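Section 2: Planning Your Purchase

Before you order anything for your Skolladow two-arm folding station, spend an afternoon with this section. Planning is a fun part of the project (really!), and a good plan leaves you more money for the parts you'll use every day.

1. Pick your first job. Choose one kind of laundry and budget for that. T-shirts are a great place to begin: they're forgiving, they're cheap, and you can practice on them all day long.

2. Set your ceiling. The base package, with both arms and the control box, is $3,000. Write that at the top of your planning sheet, then leave a line for each item below.

3. Choose your grippers. The standard pair comes with the base package and handles everyday knits very nicely. If you plan to fold thick towels or fleece, add the Dillen wide-jaw set for $989.

Note: Wide jaws don't fit the standard wrist plate. Order the matching plate at the same time, or your new grippers will sit in the box while you wait for it.

4. Measure your table. Both arms need to reach the middle of the work area with room to pull a shirt tight between them. A smooth, pale top is lovely for dark clothes, and a table you already own may be just fine.

CAUTION: Don't mount the arms on a folding table or anything with wheels. Quick moves can tip it over.

5. Add spares. One Brurik finger pad kit is $109. Shared workshops should order two. Geeta Grewal on our support desk keeps a list of lead times and loves hearing from new owners, so ask her before you finalize the order!

6. Plan for practice time. Set aside a stack of shirts in different sizes and colors, and give whoever runs the station a few unhurried days with them. Start with the bottom corners, one in each gripper, and work on keeping the fabric taut.
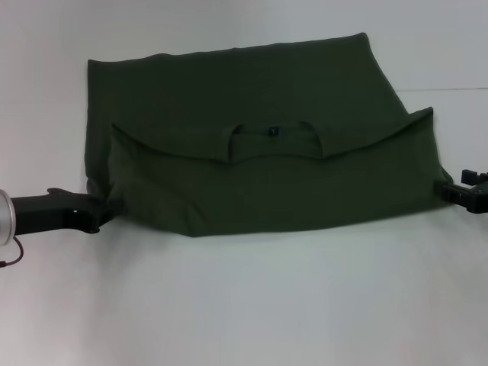 7. Check your power and floor space. Each arm has its own supply, so you'll need two grounded outlets within reach of the table. Leave room to walk behind the station, and put the stop button where the operator can hit it without leaning over the arms.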